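Skukano Umsetzzelle U2
Einrichtung, Pflege und Instandsetzung

Die U2 setzt Einzelteile an einem Knoten aus Rollenbahnen um. Der Hersteller verspricht eine Zelle, die sich „praktisch selbst einrichtet“. Wir vertreiben sie trotzdem und schreiben lieber dazu, was davon im Alltag übrig bleibt. Vor jeder Auslieferung wird die Zelle in der Simulation durchgespielt, mit zweiarmigem Roboter, Rollenbahnen und Behältern.

Blick auf die Rollenbahnen und Blick in die Halle, alles aus der Simulation:
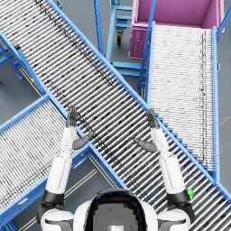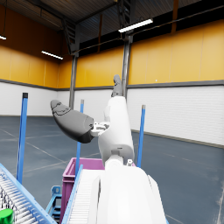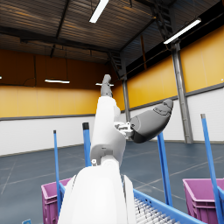
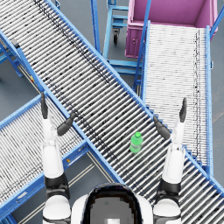

Aufstellung

Die Simulation rechnet mit einem Boden, wie ihn kaum eine Halle hat. Planen Sie für das Ausrichten der Bahnen einen vollen Arbeitstag ein. Im Prospekt stehen zwei Stunden, und die haben wir noch bei keiner Anlage erreicht. Zuerst wird die Hauptbahn ausgerichtet und verschraubt, danach kommen die Zubringer. Wer mit den Zubringern anfängt, löst am Nachmittag alles noch einmal.

Der Übergang zwischen zwei Bahnen ist die heikle Stelle. Steht eine Rolle dort zu hoch, kippen schmale, hohe Teile, und der Greifer fasst daneben. In der Steuerung erscheint dann Meldung 402 („Objekt nicht gefunden“), die viele Betreiber zunächst auf die Bilderkennung schieben. Prüfen Sie erst mit dem Richtlineal.

Einlernen der Arme

Beide Arme werden getrennt referenziert. Die Funktion „Spiegeln“ übernimmt die Werte des linken Arms für den rechten und spart auf dem Papier die halbe Arbeit. Nhi Ung aus unserer Inbetriebnahme benutzt sie nicht mehr. Nach dem Spiegeln lag der rechte Greifer bei ihr jedes Mal so weit daneben, dass sie ohnehin neu einlernen musste. Mit der Softwareversion vom März soll das behoben sein. Bestätigen können wir es bisher nicht.

Pflege

Rollen trocken abwischen, bei hartnäckigem Belag mit leicht feuchtem Tuch. Kein Sprühreiniger, auch nicht der von Ullix, der dem Starterpaket beiliegt: Er kriecht in die Lager. Greiferfinger wöchentlich auf Spiel prüfen, dazu den Arm stromlos schalten und sichern. Die Schrauben der Fingerhalter ziehen wir nach den ersten 108 Betriebsstunden nach. Im Wartungsplan fehlt dieser Punkt.

Das Schmierintervall der Handgelenke gibt der Hersteller „lebenslang“ an. Wie lang dieses Leben ist, steht nirgends. Ye-rin Woo, bei uns für Reparaturen zuständig, kontrolliert die Dichtungen bei jedem Besuch und empfiehlt Betreibern dasselbe.

Instandsetzung

Einzelne Rollen lassen sich ohne Spezialwerkzeug tauschen: Bahn abschalten, Achse eindrücken, Rolle herausheben. Ersatzrollen von Okafor passen ebenfalls und laufen nach unserer Erfahrung nicht schlechter als die Originalteile. Beim Greifer geht das leider nicht. Ist ein Finger beschädigt, wird die ganze Hand getauscht und der Arm neu referenziert.

Ersatzhand, links oder rechts: 1.154 Euro netto
Lieferung ab Lager Zilis
Rücknahme der Althand: ja, ohne Gutschrift

Den Ferndiagnosevertrag bieten wir auf Anfrage an. Für eine einzelne Zelle lohnt er sich unserer Meinung nach nicht. Bitte halten Sie bei Rückfragen die Seriennummer und den letzten Auszug aus dem Meldungsspeicher bereit.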